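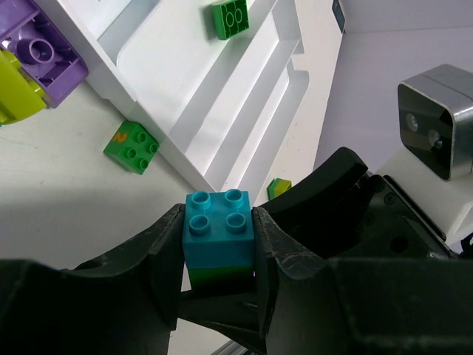

Teal two-by-two block, with a dark green one beneath it.

Vacancies > Workshop and Bench > Block Sorting and Building Assistant

Posted 14th January by Nesma Fahmy

Altbridge is looking for two part-time assistants to sort, build and pack toy building blocks at our Clurkthorpe site. The posts are for 20 hours a week, worked as five short shifts, and run until the end of November.

You will sort mixed blocks by colour and size, put together small stacks from a printed card, take them apart again and return the pieces to their trays. Some of our colours are close to each other, so you must be able to tell teal from green without difficulty. You will also note down any block that is cracked, marked or loose on its studs. 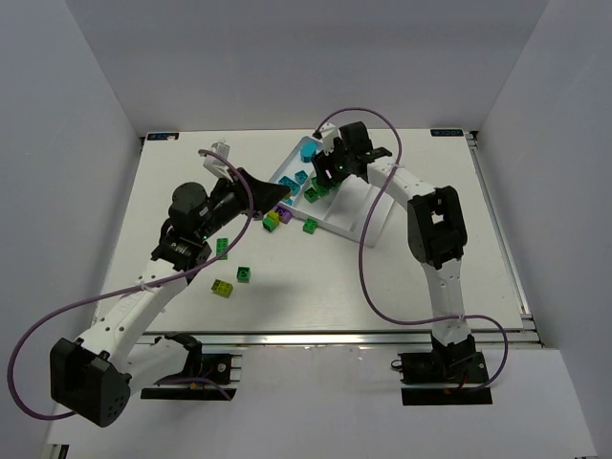

Bench Team, Skadik Building, Altbridge

The work is done at a white table, and it has to be left clear at the end of each shift. Trays go back on the shelf with the lids on. Most of the day is spent sitting down, with a break after two hours.

No experience is needed. We would like to hear from people who have done packing, stock checking, craft work or anything else that needs steady hands. Training takes three days and is paid.

To apply, send a short letter saying which shifts you could work to Benjie Macaraeg, Bench Team. Questions about the work itself can go to Jayanthi Pillai. Please tell us if you need a different chair or table height.

Last updated by R. D'Souza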